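Light wood frames on a marble pattern background, too busy?

tackbox_ray
Setting up my corner for the Pedness craft fair and I went with the white marble pattern with the dark veins. My frames are plain pale wood with a thin navy edge. Partner says the background eats them. I say it looks clean. Opinions please, I have 3 weeks!
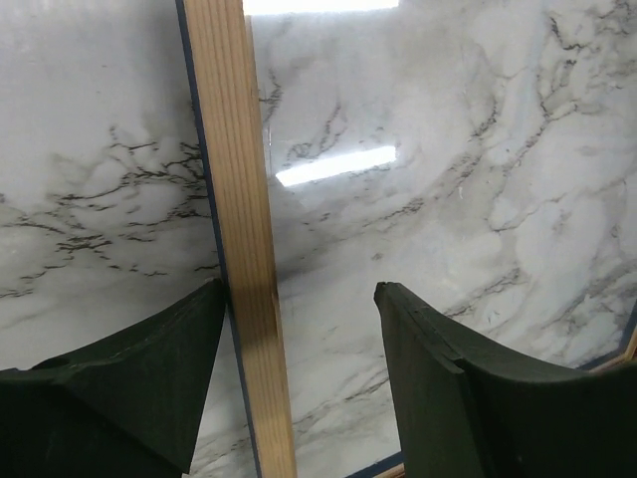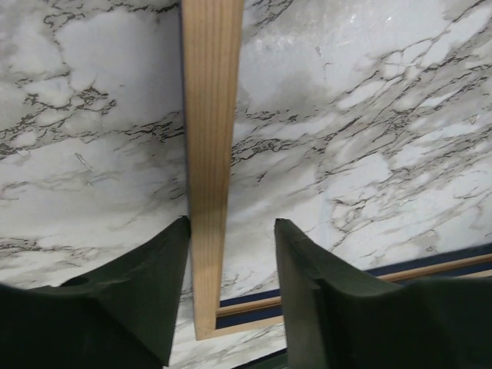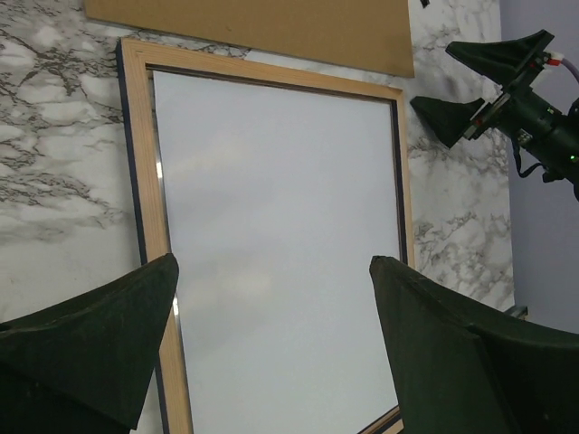

Last edited by tackbox_ray on April 21, 2022

mossylane
Ooh, I like it! Light wood against the gray and white is really pretty, and the navy keeps the edge from getting lost. Don't change a thing.

geraghty_fan
Gotta side with your partner, sorry. Those veins are all over the place and my eye goes straight to them. I'd do plain gray, or even a sheet of brown paper.

mossylane
Brown paper behind pale wood? It'd vanish!

geraghty_fan
Not with the navy there. I sold more than 200 frames at Fultgate last December off plain kraft paper, so it can't be that bad lol

oldbrads
My gripe is the shine. You've got glare on the marble in the first one, and under fair lighting that gets worse. Destance has a matte version of nearly the same pattern, 9 bucks a roll.

tackbox_ray
Matte, hmm, hadn't thought of that. Ordering a roll tonight and I'll put kraft on one side to compare. Still keeping my veins though!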